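Three-Finger Hand Trials: Frequently Asked Questions

Last updated 10 Jun 2022 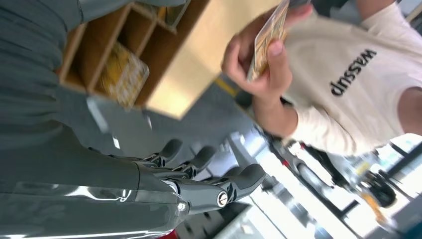 Workiris compares robot hands, wrist cameras and controllers for small shops and labs that want to see results before they buy. We get the same questions most weeks, so the answers are collected on this page. If yours is missing, use the contact form.

What does a hand trial include?

A trial is a set of pick, hold, pass and place tasks run with one hand on one arm. The standard set has 200 attempts. You get the success and failure log, the wrist camera video, the finger current readings and a short written report. We also send the settings files, so you can repeat the runs on your own equipment.

Which hands can I choose from?

At the moment we offer the Handby three-finger hand and the Qian parallel gripper. The Handby has jointed fingers and rounded pads. The Qian has two flat jaws that open and close in a straight line. We can also mount a hand you send us, as long as you include the flange drawing and the connector pinout.

Which one is better?

It depends on the parts. In our March comparison the Handby did better on round, soft and uneven items. It was also better at taking something from a person, where the angle is different every time. The Qian was faster on boxes and blocks, and it needed less tuning. If everything you handle has two parallel sides, start with the Qian. It costs less to maintain and there is less to set up.

Can a three-finger hand pick up a card or a sheet?

From a person, usually yes. The card is already off the table and one edge is free, so the fingers can close on both faces. Picking a card up from a flat surface is much harder. Rounded fingertips tend to push it along. For flat pickup we suggest a suction tool, or a fixture that leaves one edge hanging over.

Why do you test handovers with people at all?

Several customers asked for it. A part in a fixture is always in the same place. A part in someone's hand moves, turns and is half covered by fingers. This shows problems in the camera and the controller that a bench test will miss. Playing cards and small boxes are our usual handover items because they are cheap and easy to replace.

Where does the camera go?

At the wrist, looking out along the fingers. We tried an overhead camera first and still use one for some shelf work, but the arm blocks the view at the moment you most want it. A wrist camera keeps the fingers and the target in the same view. It has two drawbacks. Objects blur when either side moves quickly, and the image turns with the wrist, so a person can show up sideways or upside down. Your software has to handle any rotation. If it was trained only on upright images, tell us before the trial and we will rotate the video using the joint angles.

Does bright light cause trouble?

Yes. Large windows behind the target wash out that part of the image, and glossy arm covers throw highlights. We run each set with the blinds open and again with them closed, and report the two separately. Fixed exposure gave us steadier results than automatic exposure. Automatic exposure hunts whenever the wrist swings past a window.

What controller do you use?

Trials run on the Pliltdale controller unless you ask for something else. Finger commands go out at 200 Hz. You can bring your own controller, but please allow an extra day for wiring and for checking the stop circuit.

How do you set grip force?

We start low and step up until the item stops slipping during a slow lift, then add a small margin. For handovers the hand closes in two stages. It makes light contact first, waits for the person to let go, and then tightens. Please don't skip the waiting stage in your own setup. Most of the bent cards in our early runs came from closing too soon.

Is it safe to stand next to the arm?

Only under the conditions in our site rules. Speed is limited during any handover task, a second operator holds the stop button, and visitors stay behind the floor marking until they are called forward. Tie back long hair and roll up or fasten loose sleeves. We stop the session if anyone reaches past the wrist.

How long do the finger pads last?

We inspect them every 900 grips and replace them at 2000, even if they look fine. Worn pads change the friction, and then the later numbers can't be compared with the earlier ones. Cardboard wears pads faster than plastic does.

Can I send my own parts?

Yes. Send at least 10 of each, and more if they are fragile. Mark the box with your order number. We keep parts until the report is accepted and then return or recycle them, whichever you picked on the form.

When will I get the report?

The raw logs are posted within 48 hours of the last run. The written report takes longer because we review every failure on video and sort it by cause: missed contact, slip, dropped late, or bad detection. If we can't tell from the video, it is listed as unknown.

Can I cancel or move a trial?

You can move it once at no charge if the hand has not been mounted yet. After mounting we bill for the setup time.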